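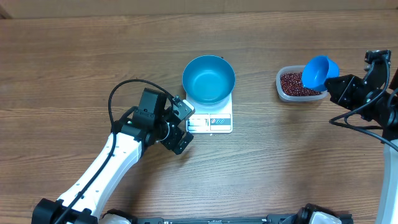
Ticket: Recipe import keeps doubling my ingredients
Product: Trolasura recipe manager, desktop version
Opened by: Hằng Tăng
Opened: 06/09/2019
Status: Open, waiting on support

Hi there! I've been using Trolasura since spring and I love it, so please don't take this as a rant (it's a bit of a rant). I'm moving my whole recipe collection over from Flarndale, which is shutting down its free accounts, and the import is doing something very strange to my quantities. Everything that was entered in grams comes in doubled. Everything in cups and spoons is fine.

The one I noticed first was my sandwich loaf. In Flarndale it says 400 g bread flour. In Trolasura it says 800 g, with the same two teaspoons of salt as before. I only caught it when I was halfway through a shopping list and wondered why on earth I needed that much flour for one loaf.

What I've tried so far:

Exported again from Flarndale as a plain text file. Opened it in Notepad and it says 400 g, so the file is okay.

Deleted the recipe in Trolasura, emptied the trash, imported it again. Still 800.

Typed the recipe in by hand. Saved it, closed it, opened it again, and it says 400 like it should. So it's only imported ones.

Changed units from Metric to US in Settings and then back to Metric. This made things worse! Now the butter in that recipe says 60 g and it should be 30 g, and before I touched the setting it was showing as 30. I have no idea why butter was being left alone up to then.

Turned off the cloud sync and imported with the internet unplugged. Same thing.

Update, same evening

Your help page says to check the "default servings" box, so I did. Mine was set to 4, and most of my Flarndale recipes are saved as 2 servings. Aha, I thought. I set the default to 2 and imported the loaf again, and the flour came in as 400 g. Hooray, except that the recipes with no serving number at all are still doubled, and that's most of my cookies and every one of the sauces. The old ones I'd already brought in didn't change either.

Update, next morning

My cousin Kiều uses the same program on a laptop and was nice enough to try my export file. Hers imports perfectly, cookies and all. We went through the settings screens over the phone, one at a time, which took most of a pot of coffee. The only difference we could find is that I have the Fevotance add-on installed (the one that does nutrition labels) and she doesn't.

So I turned Fevotance off, restarted and imported the cookies. Fixed! Turned it on again, restarted, imported the cookies – doubled. I did that whole dance again to be sure and got the same result both times.

I'm guessing the add-on scales the recipe to the default servings and then Trolasura does it too, but that's me playing detective. It doesn't explain the cups and spoons, or the butter.

What I'd like from you:

Is there a way to fix the recipes I've already imported without deleting them? A lot of them have notes I typed in during August, and I really don't want to lose those.

Can I turn Fevotance back on once everything is imported, or will it go back and change things? I use the labels for my dad's low-sodium meals, so I'd like it back pretty soon.

Could the import screen show a preview of the quantities before it saves? A person could save a lot of flour that way.

I've attached the export file and the log from the Help menu. The loaf is under Breads and the cookies are under Holiday. I'm leaving the add-on off for now and I won't import anything else until I hear from you. Email is better than phone for me – I can't pick up at work.

Thanks so much,
Hằng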